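Send the displaced voters home first, then hold the vote. That's the line from the transition council in Dorkico and I've heard it so often I could scream. Home to what? Clorside has no water. Half the road is still mined.

The council registered 2,052 people in the camps. Fine. Then it ruled they can only vote in their old districts, in person, in July. So 126 made the trip last time. Out of 2,052! And Murali Kartha goes on the radio and calls it low intrest.

It isn't low interest. Its a bus fare and a checkpoint.

Subbarao Bangera says camp voting invites fraud, and I take that seriously, he watched the Durness count get stolen in front of him. But fraud happened there with everybody at home. Soldiers in the room, no observers after dark. Fix that. Put observers in the camps, print the lists, read them out loud. Vimala Salian proposed exactly this and got four minutes to speak. 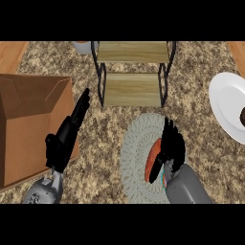

A peace deal that skips the camps is a deal between the people who did the shooting. The ones who ran get a leaflet. Cost keeps coming up too, as if we needed marble halls. You need a list, a pen, a witness from each side and a container everyone can see into before it's sealed. A cardboard box on a rug, flaps open, would do for a start. Tape it shut in front of the whole line and let them sign the tape. The council has until July and so far not one camp on its list of polling places.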